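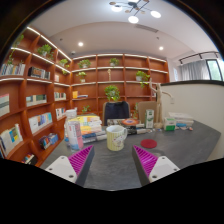 Lucinda Esposito asks whether the mug has to go back to the kitchen every night. It does. Coaster can stay on the desk.

Shared desks at Idier – quick answers
Updated December 2023

Can I leave books on the desk?
Yes, one pile, spines out if you can. Magazines too. Anything higher than the partition gets moved to the shelf by the printer.

What about my jacket?
Hooks by the door. Chair backs are OK while your here.

Drinks?
Anything with a lid, fine. Mugs on a coaster please, the gray tops mark easily. Cap back on the bottle when you get up. 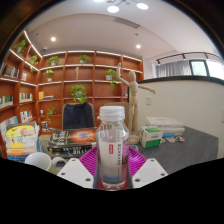
How do I get a locker?
Mail Josefien Dierckx with your desk number. There are 68 lockers and a short waiting list. Keys are handed out at the front desk, 16 euro deposit, cash or card.

Snack wrappers, crumbs?
Bin under the window. Cleaners do floors only, they dont touch desktops.

Can I bring decorations?
Small ones, sure. Figures, a plant, a postcard. Nothing taped to the partition – the tape takes the fabric with it.

Something of mine is gone!
Try the lost property box first, room 328. Kept for 90 days. After that books go to the swap shelf and the rest gets thrown out.

Who do I ask if its not on this page?
Luuk Vermeulen, mornings. Or leave a note at the front desk.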